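4.2 What people did with the bell

I went into this part of the study expecting the sleep stories to win. They're the thing every app store page shouts about, and Plomik (the app we built for the trial) has a decent pile of them. But when I pulled the logs for February, the plain interval bell was way out in front. Our users had started 1132 sessions by then, and the bell-only timer was the one they kept going back to, night after night, with no voice and no music at all.

Some of that is my own fault. In the first build I put the timer on the opening screen and hid the guided tracks behind a menu, so of course people tapped what they saw. Igor Šimko spotted this before I did and swapped the two for the Jitville group. The guided tracks picked up a bit after that, mostly the short ones, but the bell still held its lead. I don't want to read too much into it. Jitville signed up later than Clitdale did, and a good share of them told us they had meditated before, so they may just have liked being left alone.

The mood tracker is a messier story. We asked for a score from 0 to 100 before and after each sitting, using a slider, and I now think the slider was a mistake. People parked it at 80 and left it there! I did the same thing myself when I tested it late at night — you want to put the phone down, and 80 feels like a polite answer. We tried a version with three faces in place of the slider, and the answers spread out more, but you can't line up three faces against the older scores in any way I'd trust. So the mood numbers stay out of the main results, and I only use them in Section 5 to talk about who bothered to fill them in.

Streaks were the other surprise. We copied the streak counter from Van Damme, the earlier timer from our group, without giving it much thought. In the exit chats, people either loved it or found it stressful (one person in Clitdale said she'd sat through a bell at a bus stop just to keep hers going). I had figured a missed day would be a small thing. For a few users it was the end: the streak dropped to zero and they never opened the app again. We've since added a rest day that doesn't break the count, but it came in too late to show up in this data, so I can't tell you if it helps.

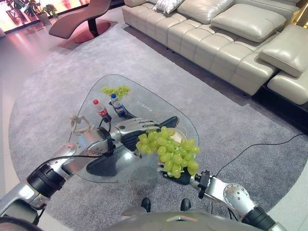
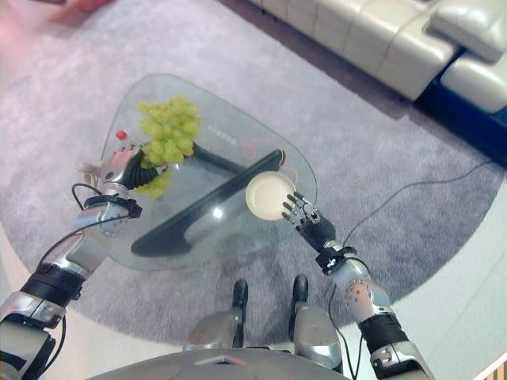 Figure 3. Green grapes held over a glass coffee table, two views.

The last thing I looked at was time of day. Evening sittings ran longer than morning ones in both towns, and the morning ones were much more likely to be cut short before the closing bell. We didn't ask why, and I wish we had. The next round of exit chats has a question on it.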